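Visiting the Hivus Airfield Collection - your questions answered

Last updated Mar 1, 2022

We get a lot of lovely emails and phone calls asking much the same things, so we have gathered the answers together on one page. If yours isn't covered, do write to us at the collection office and we will get back to you, though it can take a few days when the weather is good and we are all out at the hangars.

What is the Hivus Airfield Collection?

We are a small aviation museum on the edge of a working grass airfield. The collection began with a single glider in a borrowed shed and has grown, rather untidily, into two hangars, a workshop and a reading room. We look after gliders, light aircraft, a few engines on stands and a great deal of paper: logbooks, drawings, photographs, training notes and letters home. Our main interest is in the light aeroplanes and research gliders that were built in small numbers and then forgotten about, and we do have a soft spot for the ones that didn't fly terribly well.

What is the Waredus glider, and why do people ask about it so much?

The Waredus is the long white glider hanging from the roof of the main hangar, and it is the first thing most people see when they come in. It was built as a test aircraft for trying out different wing shapes at low speed, with an outer wing section that could be unbolted and swapped for another. Three of these outer sections survive and we keep all of them, although only one pair can be fitted at a time, for obvious reasons.

It made 718 flights, every one of which is written up in its logbooks. Some of the entries run to several pages and some only say "as yesterday". People who enjoy that sort of thing can spend a very happy afternoon with them, and copies are kept in the reading room so that you can turn the pages yourself without worrying.

Did the Waredus have an engine?

No, it never did. It was towed up behind another aeroplane and released, usually at a fairly modest height, and the pilot then had a set list of things to try before landing. There was a plan at one point to fit a small engine behind the seat, and we have the drawings for it, but the work was never started. The drawings are rather beautiful and you will find them framed on the stairs.

How high and how fast did it go?

We are asked this by nearly every school party! Most of its testing was done low down and slowly, as its builders wanted to know how a wing behaves when it is close to giving up. The highest release noted in the logbooks is 1420 metres, on a clear morning in June, and the pilot's comment afterwards was that it had been very cold and the view was excellent. Speed was hardly ever the point, and several of the flight cards leave that box blank.

What is the Mak?

The Mak is our two-seat trainer, the stubby yellow one by the doors. It is the aircraft visitors are allowed to sit in, and it has put up with a great many small boots over the years. The rear seat is the easier of the two to get in and out of. If you have a stiff hip or knee, ask at the desk and we will bring the wider steps round for you - they live behind the ticket office and it takes no time at all to fetch them.

You will be able to move the stick and the pedals and watch the control surfaces move, and there is a card in each cockpit explaining what the dials are for. Please do take off rucksacks before climbing in.

Will I see anything fly?

Quite possibly, but we can't promise it. The airfield is shared with a gliding club, and on fine weekends there is usually something being launched or coming in to land. Our own aircraft are all on the ground for good, apart from the Rudico, which is being brought back to flying condition in the workshop.

The Rudico is a single-seat light aeroplane with a wooden airframe and fabric covering, and it has been in pieces for longer than we like to admit. The fuselage is finished and the tail is nearly there. The wings are the slow part. Every rib has to be looked at, and a good many have needed repairs or replacing altogether, and then it all has to be inspected before any fabric goes on. We have stopped giving out a date for the first flight, as we have been wrong each time.

Can I watch the restoration work?

Yes, through the big workshop window on any open day, and there are stools along it if you would like to settle in for a while. Work on the wings tends to go on in the mornings, with the afternoons given over to paperwork, sweeping up and finding the thing that somebody put down before lunch. Small groups can go inside by arrangement, but please wear flat, closed shoes and be ready to stand back when asked.

Is there anywhere to eat?

There is a tea room at the back of the main hangar, open from mid-morning, where you can get soup, toasted sandwiches, jacket potatoes and cake. We don't take bookings for tables. If you are coming as a party of more than a dozen, a quick phone call beforehand means there will be enough soup to go round, and we would be very grateful for it.
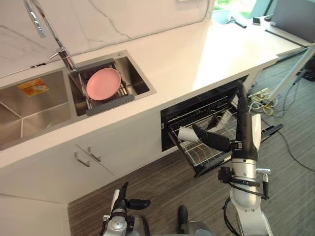

You are welcome to bring your own food as well. There are picnic tables on the grass facing the runway, and a covered area with benches for days when the wind gets up, which on an airfield is most of them. Please take your rubbish home or use the lidded bins, because anything light that blows across the fence has to be chased by someone before flying can carry on. For the same reason we ask that you don't bring balloons, kites or large umbrellas.

Are dogs allowed?

Well-behaved dogs on short leads are welcome in the hangars and on the grass, but not in the reading room or the workshop. Some dogs find the tow aircraft very loud, so you may like to stay on the car park side if yours is nervous. Water bowls are put out by the main doors.

How accessible is the site?

Both hangars are on one level with smooth concrete floors, and there is a ramp to the tea room. The reading room is upstairs and sadly we don't have a lift. If stairs are difficult, tell us what you would like to see and we can bring most papers down to a table on the ground floor. The grass areas can be soft after rain, and wheels of any kind may struggle. There are parking spaces close to the main doors for Blue Badge holders, and a wheelchair can be borrowed if you let us know in advance.

Can I use the reading room for research?

Please do! It is one of the nicest parts of the place and far too few people go up there. We hold more than 1000 technical drawings, along with flight cards, workshop diaries and pilots' notes. The catalogue is patchy in places, especially for the engine papers, so it is always worth asking for something even if you can't find it listed. Pencils only, no drinks, and you may take your own photographs without flash for private study.

Copies of drawings can be ordered at the desk and are posted out rolled in a tube. Large sheets have to be sent away for scanning, so they take rather longer than the small ones.

I have some old flying papers or a model. Would you like them?

We very often would, but please write to us before you bring or post anything. We need to know what it is, roughly how large, and what you know of its history. Logbooks, letters and photographs with names on the back are especially welcome. We are very short of space for models and have had to say no to some splendid ones, which is never a pleasant letter to write.

Do you take school groups?

We do, and we love having them. A visit usually includes a walk round the hangars, a turn in the Mak and a session making paper gliders and testing them along the length of the second hangar. We can take up to 50 children at once, split into two groups that swap over halfway. Teachers are welcome to come and look round beforehand without charge.

What happens if the weather is bad?

The hangars stay open in rain, and the sound of it on the roof is rather wonderful if you don't mind raising your voice. They are not heated, though, so a warm coat is a good idea for much of the year. In very high winds we may have to close the main doors and let people in through the side entrance by the ticket office - follow the painted arrows from the car park and knock if it looks shut.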